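Notizen zum Vortrag: Die Teeküche im zweiten Stock neu einräumen
Obsa Wako, Hausgruppe Trillitz
Dauer: 20 Minuten, danach Fragen

Folie 1 – Begrüßung
Kurz vorstellen. Ich bin seit drei Jahren in der Hausgruppe und kümmere mich um die Küchen in beiden Gebäudeteilen. Heute geht es nur um die kleine im zweiten Stock, die große im Erdgeschoss kommt im Oktober dran.

Folie 2 – Ausgangslage
Die Küche nutzen 41 Leute, verteilt auf drei Flure. Stoßzeit ist zwischen 12 und 13 Uhr. In der Umfrage wurden zwei Punkte am häufigsten genannt: zu wenig Platz zum Abstellen und Vorräte, die keiner mehr zuordnen kann. Rückmeldungen kamen von 31 Personen.
Nicht zu lange bei den Zahlen bleiben, das Blatt liegt aus.

Folie 3 – Was wir weggeräumt haben
Doppelte Wasserkocher, Deckel ohne Dose, angebrochene Tüten ohne Datum. Zwei Kartons gingen an den Tauschraum in der Moveck-Halle, der Rest in den Müll. Wer etwas vermisst: bis Monatsende dort nachfragen.
Pause lassen, hier kommt meistens die erste Zwischenfrage.

Folie 4 – Kosten
Ausgegeben wurden 466 Euro, vor allem für den Tisch und die Vorratsbehälter. Bewilligt war mehr. Der Rest bleibt für das Erdgeschoss stehen.

Folie 5 – Der Tisch
Früher stand die Mikrowelle oben auf dem Kühlschrank. Für kleinere Leute war das zu hoch, und heiße Suppe über Kopf herauszuheben ist keine gute Idee. Jetzt hat sie einen festen Platz auf dem Tisch, und was man beim Kochen oft braucht, steht links und rechts daneben. Die Regel dazu: Was auf dem Tisch steht, gehört allen. Privates kommt ins Fach mit Namen.

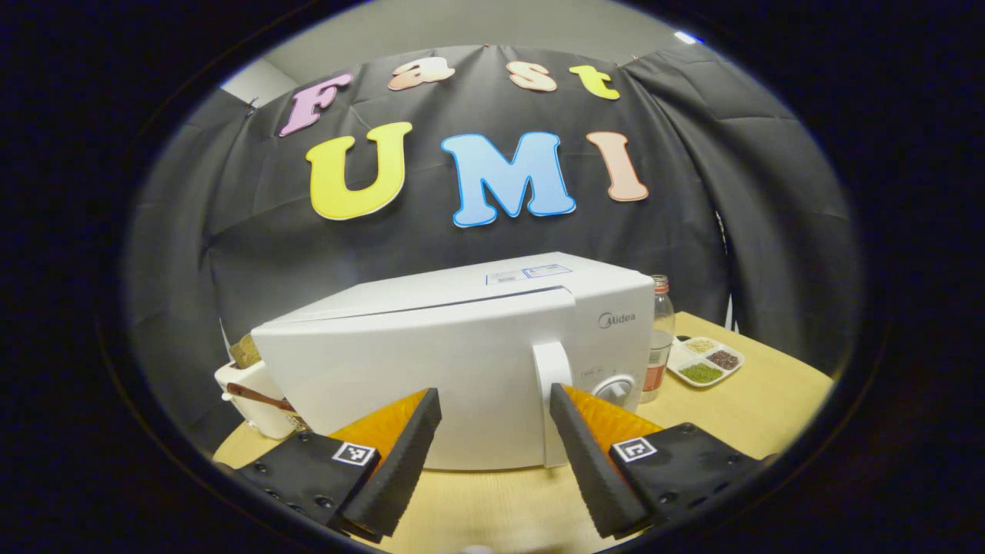 Der Tisch mit der Mikrowelle, rechts das Fächertablett mit den Trockenvorräten.

Zum Bild sagen:
– Tablett: grüne Mungbohnen vorn, Getreide hinten links. Nachfüllen erst, wenn ein Fach leer ist, sonst liegt Altes unter Neuem.
– Flaschen immer mit Deckel zurückstellen.
– Links ist der Platz für das Kochbesteck. Besteck zum Essen bleibt in der Schublade.
– Vor der Mikrowellentür nichts abstellen.

Folie 6 – Putzplan
Wöchentlicher Wechsel zwischen den Fluren. Mikrowelle innen auswischen, Tisch abwischen, Fächer prüfen. Dauert rund zehn Minuten. Der Plan hängt an der Innenseite der Küchentür.

Folie 7 – Offene Punkte
Zweite Steckdosenleiste: Angebot von Tarkent liegt vor, noch nicht entschieden. Ein größeres Tablett wäre möglich, wenn die Bohnen weiter so gut weggehen. Abstimmung per Handzeichen, Ergebnis notieren.
Danach Fragen. Liste für den Putzplan herumgeben, bevor die Ersten gehen.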